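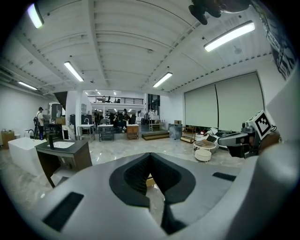

Re: White tub + tall black faucet, yes or no?

prudwood_reno
31st October
OK so I finally made it out to the Trastdale showroom and I'm hooked. The tub is the white rectangular freestanding one, and it's got a tall black faucet near the end. I stood there way too long! Our bathroom is 216 inches on the long side so I think we have the space. Anyone living with this look?

tessierfan27
We've had a black floor faucet since February. Love it, but our water is hard and every drop shows. I wipe it down constantly (my husband thinks I'm nuts).

mudroom_mel
Sorry, I'm a no. Rectangular tubs look great in a big bright room with a white ceiling and long fluorescent lights. Put one in a normal bathroom and you'll be bumping your shins on it.

prudwood_reno
Hmm, mine has rounded corners on the quote sheet, if that helps? Also they want $600 extra for the faucet install.

mudroom_mel
$600 is steep. Ask what it covers, ours had to open the floor.

skiv_stead
Disagree with mel, our rectangular one is fine and I've got 15 inches on each side. I'm more into those pale roller screens by the lounge chair lol. Does Trastdale sell them or are they just decor?

prudwood_reno
Didn't ask! I did sort of want the little round table with the wood top too. Will call them about both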